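Political Psychology Board > Polling and Methods

Question order and trust in local government

ferrytown_j
Posted 1 September 2022

Has anyone read the Praretti working paper on trust? They asked 371 adults how much they trust their city council. Half got a set of questions on crime first. That half scored the council 14 points lower. The authors say worry about crime drives distrust. I think the order of the questions did most of the work.

mod_lindqvist
It's a fair paper. They did randomize the order, so the gap is real. What it means is another matter.

ferrytown_j
Agreed, but then the title should say so. "Fear erodes trust" is a big claim from one survey in June.
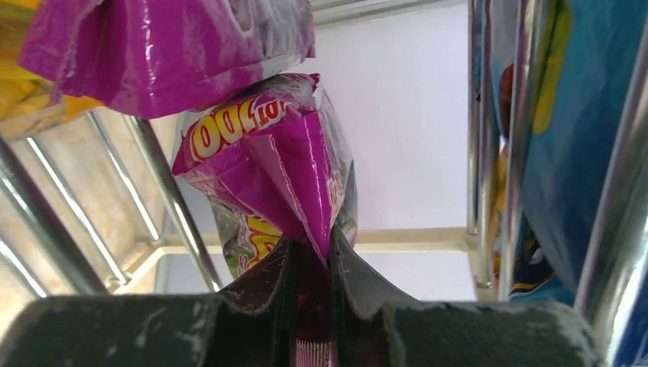 4 min read

oldprecinct
I disagree with both of you. If a few crime questions can move the answer that much, then a local news broadcast can too. The lab version is a stand-in for what voters get every night.

ferrytown_j
A broadcast isn't a survey. People forget it by breakfast. Did they go back and ask again later?

oldprecinct
Yes, page 20. They reached 57 people again and the gap was smaller — still there, though.

mod_lindqvist
That's too few to say much. The Fothergill study had the same trouble with its second wave. Most of the people who came back were homeowners over 50, and they trust the council more to begin with.

quietcaucus
Does anyone know if the data is posted? I'd like to run it without the Merus county cases. They had a recall vote going on that spring.

oldprecinct
Tables only. I wrote to the authors for the rest and haven't heard back.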